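La lettre de l'atelier, 4 juillet 2018

Le bureau blanc et vide, on en reparle

On nous vend depuis des années la même promesse : débarrassez votre plan de travail et vos idées suivront. Cloteck en a fait un guide de 96 pages, que j'ai lu jusqu'au bout. J'y ai trouvé beaucoup de photos de plateaux clairs, très peu de prises électriques et pas un seul dossier en cours. Où sont passés les papiers ? Le guide ne le dit pas. Chez moi ils étaient par terre, derrière la porte, et ils y sont restés pendant tout l'essai.

Car j'ai fait l'essai, par acquit de conscience. Deux semaines avec un grand plateau blanc mat et presque rien dessus. Lizeth Condori, qui partage la pièce avec moi, a joué le jeu de mauvaise grâce. Elle travaille sur des plans en A2 et a vite constaté qu'un bureau vide reste vide jusqu'à 9 heures du matin.

Je veux bien reconnaître deux choses. Le nettoyage va plus vite, un coup de chiffon et c'est fini. Et on retrouve son stylo. Pour la concentration, je n'ai rien remarqué. J'ai rendu mes textes avec le même retard que d'habitude, et Lizeth a recommencé trois fois le même devis.

Reste le matériel « indispensable ». Le catalogue Forsberg propose un caisson assorti à 175 euros pour cacher ce qu'on vient d'enlever de la table. Virkley, de son côté, vend un passe-câble autocollant qui s'est décollé au bout d'une après-midi. Je m'en passe très bien. Il faut de la lumière, une surface stable, et un endroit pour poser son café sans inonder le voisin.

La lampe, justement, je l'ai gardée. Une lampe de bureau bleue, socle rond et brillant, col de cygne noir assez épais. L'interrupteur est sur le socle, ce qui m'évite de chercher à tâtons le long du fil. Le fil, lui, traverse le plateau en biais, et aucun guide de rangement ne m'a encore expliqué comment s'en débarrasser sans percer un trou dans le meuble.

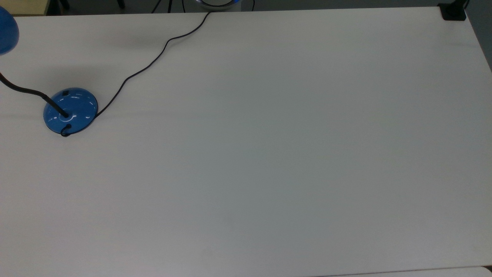 Vos réponses sur les tiroirs

Plusieurs d'entre vous défendent encore le tiroir à séparateurs. Je reste méfiant : les cases sont toujours trop courtes pour les ciseaux. Si vous avez un modèle qui tient la route, envoyez-nous les dimensions intérieures, on les publiera dans la prochaine lettre.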